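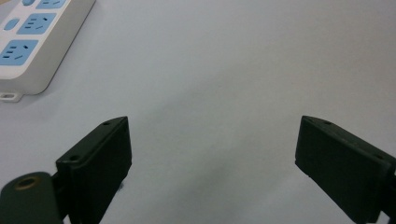

The Part of the Robot Budget That Goes on the Table

Equipment & Planning

May 30, 2020
By Mayuree Ratanaporn

When Sudico asked its engineering group for a price on a robot cell, the answer came back as a single number with the arm on one line and everything else under "accessories." Sakda Suksawat sent it back. He runs purchasing for the company, which packs small electrical goods for other brands, and he had paid for enough conveyors and labelers to know that the accessories line is where a project gets into trouble.

The second version ran to 54 lines. It took the group most of February to write. It is also the reason the arm has not been ordered yet, and Suksawat says he is comfortable with that.

What the company has bought so far is a set of hand-held grippers and the tables to use them on. An operator holds the tool, with a camera mounted on it, and does the job the arm is supposed to do later: pick up the item, turn it, put it down. The recordings are used to train the software that will run the arm. The fingers are dark green-black blocks, each with a pair of small screw holes in the top face. They are the cheapest thing on the bench, and the list now has more lines about them than about the arm.

Buying the small things first

Saengthong, the shop that supplies the hand tools, quotes fingers separately from the body. Sombat Pongsiri, who handles its orders, prefers it that way and suggests that buyers set aside money for spare fingers before they set aside money for a second tool.

"People ask me for two complete units so they have a backup," he said. "Then a finger gets chipped and they take one off the backup. After a month they have one good tool and one box of parts. Buy the fingers."

Sudico followed the advice for one product family and not for the other. Suksawat did not want to stock spares for a shape that might be dropped. The fingers for the second family are being reordered as needed, and each order carries its own shipping charge. He plans to look at the two totals side by side at the end of the year.

The tables were a longer discussion. The engineers wanted the same pale, matte top at every station so that the recordings would look alike. The plant already had steel benches. Refinishing them came out close to the price of new tops, and the new tops could be delivered sooner, so the steel benches went back to the maintenance shop. The budget allowed $800 for each station, covering the top, the lighting, the power and a shelf for the laptop. The lighting took more of that than planned.

Power is a line too

Ekkachai Sangkhawat, the plant electrician, was brought in late and says so. The first plan showed one wall outlet for each station. A station needs power for the laptop, a charger, the lamp and whatever the engineers carry over that day. A white power strip with light blue sockets, lying on the tabletop, does the work that the drawing left out.

Sangkhawat has no quarrel with a power strip on a test bench. His concern is the production version, where he wants fixed outlets off the work surface and a separate circuit for the arm. That work was missing from the first quote altogether. His estimate for the first station, labor included, was $1,883, and it is now a line of its own with his initials next to it.

He also asked for one thing that cost nothing. The drawings now show where each cord runs. Until then, he said, every cord on the plan ended at the edge of the table, and someone was going to have to decide the rest on the day.

Waiting on the arm

The arm itself will come from Brikell or from one other bidder that Sudico would not name. Brikell's lead time is 17 weeks from deposit. Suksawat has used that number to work backward. The wiring has to be finished before delivery, the floor has to be marked before the wiring, and the recordings have to show that the job can be done with the fingers as they are before any of it starts.

That last condition was added by Bongani Modise, who manages the packing floor at the Rurkomow site. He did not want an arm standing in a fenced square while people argued over the shape of its fingers. If the hand tool cannot pick up a product reliably, the product comes off the list, and the cell is sized for what is left.

Modise has also asked for operator hours to be charged to the project. Recording sessions use people who would otherwise be packing, and in the first quote their time was free. Suksawat agreed to the change. It made the project look more expensive and the payback longer, and two managers asked him to take it out again. It is still in.

What is on the list

Other plants have asked Suksawat for a copy of his list. He sends the headings and leaves off the prices, which he considers specific to his suppliers. The headings are:

Hand tools, bodies
Hand tools, fingers, first set
Fingers, spare
Camera mounts
Tabletops and legs
Lamps
Power at the bench
Power at the cell
Storage for recordings
Operator time
Guarding and floor marking
Arm, controller and freight
Training
Service, second year

Freight is with the arm for now. Pongsiri has told him it should be separate, and Suksawat expects to move it before the next review. The deposit will be discussed at the same meeting.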